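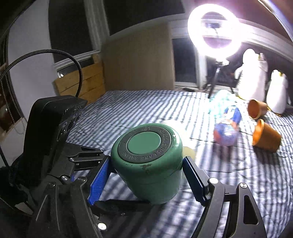 Figure 6. Green cup held upside down between the finger pads, base ring facing up.

Section 6. Dropped or slipping objects

Use this section when the gripper closes on an object and then loses it, or when the object turns in the fingers during a lift. It applies to the Hirkach two-finger gripper with ridged pads, used by hand or mounted on an arm.

Tapered objects cause most of the slip reports we receive. A cup with sloping sides gives the pads less to press against than a straight one, and a cup held upside down has its wide end toward the table. If the pads sit too high or meet the side at different angles, the cup can work its way out even though the grip feels firm. Rubber rings, lids and raised lettering on the base do not affect the hold unless a pad touches them.

CAUTION: Keep your fingers out of the linkage while power is on. The parallel arms close toward each other and can pinch at any pivot pin. Turn the power off at the supply before you touch a pin, a screw or a pad.

CAUTION: Do not test with glass, full bottles or anything hot until the slip test in 6.4 has been passed.

6.1 What the fault codes mean

Code 203: Object lost. The fingers closed further than expected after a grip was confirmed.
Code 280: Uneven contact. One finger met the object well before the other.
Code 400: Grip timeout. The fingers did not reach a stable position. The gripper holds where it is and waits for a reset.

Codes 203 and 280 often come up together. Deal with 280 first. In many cases the 203 does not come back.

Code 400 with nothing between the fingers points to the linkage, so go straight to 6.3.

6.2 Checking the pads

1. Open the gripper fully and switch off the power. Wait for the status light on the Vimov control box to go out.
2. Look at both pads from the front. The ridges should be clean and even across the full width.
3. Press each pad with your thumb and try to slide it along its backing. It should not move. A pad that creeps must be replaced.
4. Wipe both pads with a damp, lint-free cloth. Do not use alcohol or window cleaner, which hardens the pad material.
5. Let the pads dry before you switch the power back on.

Check the object as well. Chipped or flaking paint can come away on the ridges and fill them, and the next object will slip even if this one did not. Turn a chipped cup so the pads meet sound paint.

Note: Replace pads as a pair. A new pad opposite a worn one will bring up code 280 within a few cycles.

6.3 Checking the linkage

1. With the power still off, move each finger through its travel by hand. Both sides should feel the same.
2. Stop if you feel a catch. Look at the pivot pins on that side for lint, thread or a pin that has started to back out.
3. Push a raised pin back in until it is seated. Do not strike it with a hammer.
4. Check the screws at the base of each finger. Tighten them by hand with the supplied driver until they are snug.
5. Check that no cable lies across the arms. The camera cable needs enough slack to follow the wrist, but a loop that hangs low can be drawn into the linkage.
6. Restore power and run one open and close cycle with nothing in the fingers.

If a finger still catches, stop using the gripper. A bent arm cannot be straightened in place, and the finger has to be changed as a complete part.

6.4 Slip test

Do this test after any work on the pads or linkage, and any time code 203 appears twice in one session.

1. Stand an empty plastic cup upside down on the work surface. If you normally work on cloth, leave the cloth in place but pull it flat under the cup. A wrinkle can tilt the cup enough to set off code 280.
2. Move other objects out of the path of the fingers. Bottles and pots lying on their sides may roll if they are bumped.
3. Bring the gripper in level, with the cup centered between the pads.
4. Close at the lowest force setting. Both pads should meet the cup at the same moment. If the cup is pushed sideways first, open the fingers, center again and repeat.
5. Lift the cup a hand's width and hold it still while you count to ten.
6. Tilt the wrist slowly to one side, then the other. Watch the seam or any mark on the cup. It should not turn against the pads.
7. Lower the cup until it is resting on the surface before you open the fingers.

Raise the force one step at a time if the cup slips. Thin cups can buckle at the upper settings, so go up to 6 and no higher for this test.

Note: Strong light aimed at the work surface can wash out pale objects in the camera view. If grips go wrong only on white or clear items, turn the light down or move it back and repeat the test before changing any force setting.

6.5 If the fault comes back

Write down the code, the force setting, the object and which finger made contact first. Save the log from the control box before you restart it — a restart clears the last session.

Gripper faults go to Greer Sutherland at the Ramia service desk. Questions about Atallah replacement pads and fingers go to Casimiro Cabello in parts. Leave the old pads on the gripper if you are sending it in. The wear pattern shows which side was carrying the load.

Units with a bent arm or a missing pivot pin should be tagged and kept off the power supply until they have been inspected.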